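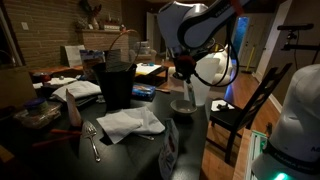 Household Terms Desk, Torkthorpe Home Reference

Table clutter

Table clutter is the collection of household items left on a dining table outside of meals. The term covers tableware, paper, food containers, cleaning things, stationery and anything else that has been set down on the table and has stayed there. It is usually kept apart from the table setting, which is laid out on purpose for a meal, and from the centerpiece, which is meant to be looked at. In practice the lines between the three are loose, and many writers on housekeeping draw them wherever it suits their advice.

The dining table is often called the worst spot in the home for clutter. The claim is repeated in nearly every popular guide and rarely comes with any support. Kitchen counters, hall shelves and the tops of dryers have all been given the same title, sometimes by the same publisher.

Definition and use of the term

There is no agreed definition. Older housekeeping books speak of "an uncleared table," meaning one where dishes remain after eating. The modern sense is wider and takes in things that have nothing to do with a meal. A bucket on a dining table is clutter under the modern sense, though it would not have come up under the older one. A serving fork on the same table may be clutter, or may be early for dinner. Any definition based on the objects alone will fail in such cases, and definitions based on what the household meant to do depend on asking the household, whose members tend to disagree.

Some guides use a time limit. An item becomes clutter, they say, when it has been on the table for a day, or since the last meal, or overnight. These limits are convenient and have no other basis.

Typical contents

Items found on dining tables are commonly sorted by where they belong.

Tableware and serving pieces
Bowls, forks, spoons, napkins and serving tools. These are the easiest to deal with, as most of them have a drawer or a cabinet. Small pieces are often missed under cloth or paper. A crumpled napkin can hide most of a utensil and leave only the handle showing, as with the silvery one on the dark table at the head of the article. Tablecloth-shaking, once a common chore, has cost many homes a teaspoon.

Food containers and packets
Clear plastic containers, lidded jars, paper packets and bottles. They are treated with more caution than the rest, given that the contents may need to be chilled or thrown out. A container with dark contents tells a person very little without a label or a look inside.

Paper
Mail, cards, school forms, receipts and instruction sheets. Paper is blamed for table clutter more than any other material. Part of the reason may be that it stacks, and a stack attracts other things: a folded cloth laid on top of papers is a familiar sight, and the cloth generally gets moved before the papers do.

Stationery and small items
Markers, pens, clips, batteries, keys. Sticks and rods of all kinds roll, so they spread farther than their number would suggest.

Out-of-room items
Buckets, tools, laundry, sports gear. A bucket with a wire handle takes up a good deal of table and is hard to see past, yet it goes back to its place in one trip. Guides that rank clutter by size tend to overrate items of this kind.

Effect of the surface

A dark, glossy table is widely said to "show everything." The statement is half right. White napkins, white bowls and paper stand out strongly on a near-black top, and so do crumbs and dust under a lamp. Black items do the opposite and may be overlooked in dim light. On a pale table the matter is reversed. Furniture sellers have been known to recommend dark tops to households that want to hide marks and light tops to households that want to hide dust, and to recommend both for families with children.

Gloss adds a further complication, as reflections make small shiny objects harder to pick out. Whether any of it changes how much people leave on the table is unknown.

Clearing methods

Several named methods are in circulation. Their supporters describe them as systems. Most are a short list of steps that an ordinary person would have reached unaided.

The Kramer method
The Kramer method works by category. All dishes are removed first, then food, then paper, then the remainder. Its strength is that each trip has one destination. Its weakness is the remainder, which the method leaves to a final step described only as "place or part with." On tables where most of the contents are odd items, that final step is the whole job.

The Prarnar circuit
The Prarnar circuit starts at one corner and moves around the edge of the table, with the middle left for last. Each item is taken away as it is met, whatever it is. The circuit involves more walking than the Kramer method and less thinking. It does have one practical merit - things near the edge, which are likely to be knocked off, are dealt with early. Slender bottles and small bowls benefit most. The circuit's original leaflet promised a clear table in 10 minutes and did not say what size of table, or how full.

The basket method
Everything goes into a basket and the basket goes elsewhere. The method is fast, and critics point out that it moves the problem to the basket. Supporters reply that the table can then be used, and the point is fair as far as it goes. Open food, uncapped jars and wet cloths should be kept out of the basket in any case.

Heavy-first and light-first
Two schools differ on whether bulky items such as buckets and tall containers should be lifted off before small ones. Heavy-first opens up the surface and makes it easier to see what is left. Light-first lowers the chance of dragging a bucket through papers. Long arguments have been conducted on the question. A reader facing one bucket may safely ignore them.

Studies and claims

Evidence on table clutter is thin. The most quoted source is the Flakton household survey, which gathered replies from 2,000 homes and reported that the average dining table held 13 items outside of meals. The figure has passed into general use and appears in advertising for trays, mail racks and storage benches.

It should be handled with care. Replies were self-reported, and the form did not say how to treat a stack. A pile of papers could be entered as a single item or as many, and a jar resting on a container as one or two. Households were also told ahead of time when the form would arrive, which gave them an opportunity to clear up. The survey asked nothing about table size. A follow-up in which visitors did the counting covered six homes, too few to settle anything, and its results were released only in summary.

Wider claims, such as that a clear table improves sleep, appetite or family talk, are mostly found in promotional material. People who clear their tables often report feeling better afterward. People who have finished any chore often report the same.

Safety

Warnings about cluttered tables are common and vary in quality. Reasonable ones concern glass near an edge, sharp tools hidden by cloth or paper, food left out of the refrigerator, and cleaning liquids close to anything that will be eaten or eaten from. Where a bucket has held a cleaning product, the surface under it should be wiped before a meal. Less reasonable warnings treat any object on a table as a hazard, and some extend to napkins.

Clear and translucent items are a special case. They are easy to miss against a dim room and easy to knock over when reaching past them for something else.

Criticism of the concept

A number of writers reject the idea that a dining table should be bare between meals. They note that in small homes the table is also the desk, the workbench and the place where shopping is unpacked, and that calling its contents clutter assumes a separate room for each of those uses. On this view the only test worth applying is whether the table can be made ready by the time people want to eat.

The objection has had little effect on published advice, which continues to show bare tables with a bowl of lemons. Lemons are not generally classed as clutter, and no source consulted for the article explains why.

See also

Centerpiece
Junk drawer
Mail rack
Place setting
Sideboard

Entry last revised June 2023. The section on studies needs further sources.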